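Interim Progress Report to the Hovora Fund
Comparison of Low-Cost Grippers for Household Handling Tasks
Reporting period ending August
Submitted by the Cirncombe Assistive Handling Group

Summary

The Cirncombe group was funded to compare gripper fingers for a small tabletop robot arm of the type that a day center or private household could afford. This report covers the second stage of the work, in which 4 finger sets were tried on everyday personal items. Data collection on three of the sets is complete. The fourth, the soft-tipped Olaniyan set, has completed its first round and is scheduled for a second.

A total of 2639 grasp attempts were logged during the period against a target of 2000. Spending remains within the approved budget, and no change to the end date is requested.

Work completed in the period

The item list agreed with the Fund at the start of the grant was reviewed and kept, with one change. Hairbrushes were dropped after the first stage, where all finger sets handled them without difficulty and the results did not help to separate one design from another. Their place in the schedule was given to eyeglasses, which the advisory partners at Damora had asked for in their written comments on the previous report.

Eyeglasses have proved to be the most useful item on the list. The frames are thin, the temples fold, and a grip that is firm enough to lift the glasses can easily bend a rim or leave a mark on a lens. They also hang in the grip at an angle that depends on where the fingers close, and this makes the later step of setting them down more difficult than the lift itself. For these reasons the group now reports eyeglasses separately from the other small items.

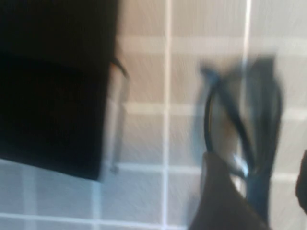

Wrist camera view: dark eyeglasses held in the air by the gripper, with tiled wall behind.

The wrist camera has been used throughout for judging grip position. Its view is close and direct, but the fingers take up a large share of it, and images recorded during quick movements are often too blurred for the edge of a lens rim to be located with confidence. The group has therefore adopted a short pause after each lift, during which a still image is stored for scoring. The pause lengthens each trial slightly. It has reduced the number of records that reviewers had to set aside, and the group considers the added time well spent.

Results to date

The standard rigid fingers supplied with the arm remain the most repeatable on boxed and flat-sided items. On eyeglasses they were the weakest of the sets tested. Most failures occurred when the glasses turned in the grip during the lift, and a smaller share occurred at release, when one temple caught on a finger.

The padded rigid fingers improved on this with no change to the control software. The padding compresses unevenly after long use, however, and the group recommends that any future user treat it as a replaceable part.

The tapered fingers were the best performers on eyeglasses among the three completed sets, with 83 percent of attempts ending in a lift and a controlled release. They were less satisfactory on wide items such as cups, where the contact area is small. A slightly broader taper has been drawn up and can be produced with existing materials.

First-round results for the Olaniyan set are promising but should be read with care. Its soft tips hold thin frames gently and tolerate poor alignment, yet they are slow to let go, and the closing force set for the other fingers is too high for them. The second round will use a lower force setting. Figures for this set will be given in the next report, once both rounds can be presented together.

Equipment and test area

The arm is housed in a shallow, open-topped black base box that sits directly on the table. Cables for the gripper are carried along the arm and secured with bands and ties. During the period the group recorded two minor cable faults at the wrist, both repaired on site with spare parts already purchased under the grant. A molded cable guide would be a better long-term answer, and quotations are being sought.

The table is covered with a gray-taupe cloth printed with a grid of thin white lines. Item start positions are set by reference to the squares, which allows an operator to repeat a layout by eye. The cloth does ripple near the wall, and layouts are now confined to the flatter part of the table. A fixed camera provides a second view of the arm and its surroundings for use when the wrist view is blocked by the fingers.
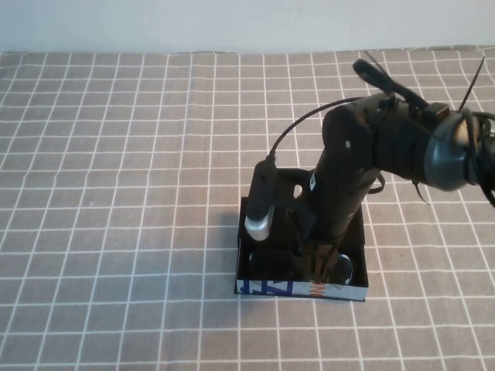
Difficulties and changes to plan

Delivery of the Olaniyan fingers was later than expected, and the first round began after the other sets had been completed. The order of testing was therefore not fully mixed, as had been proposed in the application. To correct for this, the group will repeat a portion of the trials with the tapered fingers alongside the second Olaniyan round – the same operators and the same item layouts will be used for both.

Scoring of releases also required attention. Two reviewers initially differed on whether glasses set down on their lenses should count as a success. Following discussion with Damora, such cases are now recorded as a partial result, and earlier records have been rescored on this basis.

Planned work for the next period

Second round of trials with the Olaniyan fingers at reduced closing force.
Repeat trials with the tapered fingers, including the broader version.
Selection and fitting of a cable guide at the wrist.
Draft of the operator handbook, to be sent to Damora for comment before it is submitted to the Fund.

The group requests the Fund's approval to move the remaining balance of the travel line to materials, to cover replacement padding and the cable guide. A revised budget table is attached to the covering letter.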